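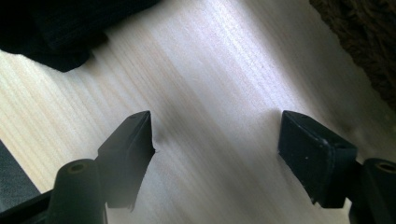 3. Data and Setting

3.1 The league and its halls

The Ustia Floorball League plays its regular season from October to April, with playoffs running into May. We collected data over three seasons, covering 237 regular-season games. Playoff games were left out. The pairings there depend on the standings, the same two teams meet several times in a row, and the home side is always the better-placed one for the opening game, so the home effect we want to measure is mixed up with team strength.

Halls differ a good deal across the league. Jukholm plays in a municipal arena that holds 3,000 spectators and is seldom full. Eskola shares a school gym with a volleyball club and has a single bank of pull-out seats along one side. Zirer moved between two halls in the second season while its own roof was being repaired, and we code these as separate venues. A team's games at a neutral site are kept in the descriptive tables but dropped from the models.

3.2 Travel

Travel was coded from the bus schedules that clubs file with the league office before each round. For every away game we recorded the road distance, the planned departure time, and whether the team stayed overnight. Where a schedule was missing, Eustaquio Cuautle contacted the club and entered the figures by hand. Planned and actual departure times do not always agree, and we have no way of checking the latter. We therefore use distance and the overnight indicator as the main travel measures and report departure time only in the appendix.

Back-to-back weekends need a separate note. Most long trips in the league are built as two games on consecutive days against neighboring opponents. The second of these games combines a short drive with little rest, and a model that includes distance alone would treat it as an easy trip. We add an indicator for the second game of a pair and let it interact with distance from the team's home town.

3.3 Shots and game events

The league's scoresheets record goals, assists, penalties, and goalkeeper changes. They do not record shots in a form we could use, as each home club keeps its own count and the counts follow different rules. Two coders worked from the league's archived video and marked every attempt on goal as saved, blocked, wide, or scored. Karthikeyan Reddy coded the first pass for all games and a second coder repeated a random subset. Disagreements were mostly between blocked and wide. These were settled by watching the clip together, and the coding guide was changed after the first season to say that any touch by a defender's stick or body makes the attempt blocked.

We kept the 98 field players who appeared in all three seasons for the player-level analysis. Goalkeepers are handled at team level only. Players who changed clubs during the study stay in the sample and are assigned to the club they played for on the day of the game.

3.4 Venue conditions

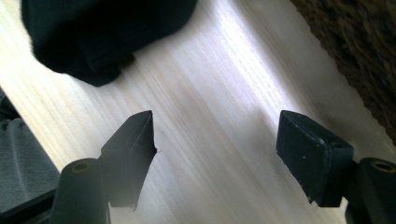
Home players know their own hall, and part of the home effect may come from that knowledge more than from the crowd or the absence of travel. Earlier work on this question looked mainly at rink or court size, which hardly varies in our data. Lighting varies more. Several halls have high windows or strong lamps, and on a light floor the result can be a bright patch that makes a white ball hard to pick up. Figure 3 gives a sense of how uneven this can be over a small area of pale wood: the grain is nearly lost in the broad bright band through the middle but can still be followed toward the left and lower edges. We asked each home club to rate glare on its playing surface as low, moderate, or high for afternoon and evening games. The ratings were made once per season and are coarse. A club may also be a poor judge of its own hall, so we asked visiting captains the same question at the end of the final season and used their answers as a check.

Figure 3. Bright light on a pale wooden surface, with the grain washed out toward the middle.

The two sets of ratings matched for most venues. Eskola was the main exception, where the home club reported low glare in the afternoon and visiting captains reported high. We ran the models with both versions. Surface type was also recorded, but all but one of the halls use either a sports parquet or a plastic tile laid over it, and the choice is tied so closely to the club that it cannot be separated from team effects.

3.5 Attendance

Attendance figures come from the official game reports. Clubs count in different ways, some by tickets sold and some by people through the door, and season-ticket holders who stay home are included by the former and left out by the latter. We convert attendance to a share of each hall's capacity and then center it within venue. This removes the fixed differences between clubs, including most of the difference in counting method, and leaves the variation from one game to the next in the same hall.

3.6 Missing data and availability

Video was missing or unusable for a small number of games, mainly in the first season. These games are included in the goal models and excluded from the shot models. We did not impute shot counts. The coded event file, the glare ratings, and the travel table were frozen on 2020-06-20, and all results in Section 4 are based on that version. Later corrections to the league's online scoresheets are not reflected here.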